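緩まない締結を考える 座面と座金の役割

ボルトの緩みという現象は、二つに分けて扱うのが通例である。ひとつはナットが戻り方向に回転して起きる緩み、もうひとつは回転を伴わずに軸力だけが低下する緩みだ。現場で「緩んだ」と報告される事例には後者がかなり含まれているが、合いマークがずれていないために点検で見落とされやすい。

非回転の緩みの主因は、接触面の微小なへたりにある。座面、ねじ面、被締結体どうしの合わせ面には必ず粗さがあり、締付け直後から凸部がつぶれていく。つぶれた量だけボルトの伸びが戻り、軸力が落ちる。塗膜や樹脂、ゴムが挟まっていれば低下量はさらに大きくなる。伸び量の小さい短いボルトほど影響を受けやすく、首下の長いボルトが有利とされるのはこのためである。

ポンプ設備の保全を手がけるイルデール(Illdale)社では、配管架台の締結部について独自の記録を取り続けている。対象は屋外架台の685か所。担当技術者のグウィリム・カドワラダー(Gwilym Cadwaladr)氏によれば、初回の増締めで規定トルクに達していなかった箇所は91か所あり、大半が塗装面に直接座金を当てた部位だった。合いマークのずれが認められたのは、そのうち13か所にとどまる。

「トルクレンチの管理をいくら厳しくしても、座面が悪ければ軸力は残らない。まず塗膜を見るように言っている」と同氏は話す。

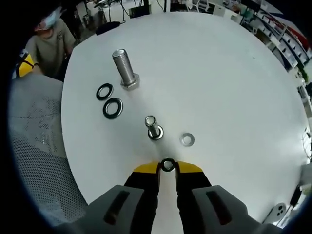

直立させた六角ボルトと、内縁に金属光沢のある黒い座金類。

座金の選定では、平座金の外径と硬さが基本になる。ボルト頭部の座面圧が被締結体の限界面圧を超えると陥没が進み、軸力は時間とともに失われる。アルミニウム合金や鋳鉄の相手材では、高力ボルトの採用に合わせて座金の硬さも見直す必要がある。軟らかい座金をそのまま使えば、つぶれる場所が相手材から座金に移るだけである。

ばね座金の扱いは意見が分かれる。締付けが完了した状態ではほぼ平らに圧縮されており、ばねとして残る反力は、適正に締めたボルトの軸力に比べてごく小さい。軸直角方向の振動を加える試験でも、緩み止めとしての効果は限定的とする結果が多い。部品の脱落を遅らせる目的で残している図面もあるが、軸力の維持を期待する部品ではない。

シール座金は別の問題を抱える。金属環にゴムを組み合わせた形式では、金属部が荷重を受け、ゴム部が密封を受け持つ。この分担が成立するのは、金属部が座面に均等に接している場合に限られる。相手面が傾いているとゴムが片側だけ過大に圧縮され、漏れと軸力低下が同時に生じる。ルキッツ(Rukitz)工場の冷却水系では、配管更新の際に座ぐり加工を追加し、傾きを抑える対策を採った。

同工場の手順書では、増締めの時期も変更されている。従来は定期点検に合わせて一律に実施していたが、現在は組付けから約7日後に最初の確認を行い、以後は部位別の周期に移る。へたりは初期に集中するという考え方による。増締めはあくまで停止時に行い、シール材の硬化が進んだ継手には適用しない。硬化後のシール材に追加荷重をかけると、割れを招くおそれがある。

締付け管理の方式についても触れておく。トルク法は簡便だが、同じトルクでも摩擦係数のばらつきによって得られる軸力は大きく変動する。加えたトルクのうち軸力の発生に使われるのは一割程度で、残りは座面とねじ面の摩擦で消費される。潤滑剤の銘柄を変えただけで軸力が変わるのはこのためで、イルデール社ではねじ部への塗布の有無を作業票の必須項目としている。回転角法やボルト伸びの直接測定は精度で勝るものの、着座点の判定や測定端面の仕上げに手間がかかる。
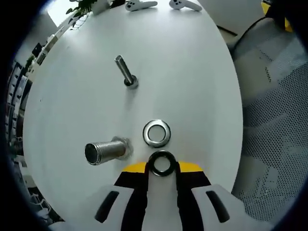

平らな台に置いたボルトとステンレス製のねじ継手。

ねじ継手では、かじりにも注意を要する。ステンレス鋼どうしの組合せは熱がこもりやすく、電動工具で高速に締めると焼付きを起こす。プリンデン(Prinden)の研修施設では、最初の数山を必ず手で送り、抵抗を感じた時点で戻すよう指導している。ねじ山に切粉が残っていれば、潤滑剤を塗っても防げない。

再使用の可否は判断が難しい。塑性域まで締めたボルトは原則として交換となる。弾性域で管理したボルトでも、締付けを繰り返すとねじ面の状態が変わり、摩擦係数は初回と一致しなくなる。カドワラダー氏の部署では、主要部のボルトに使用回数の記録を付け、座金は取り外しのたびに新品とする。次の定期修理は11月で、塗膜を除去した座面の軸力測定が予定されている。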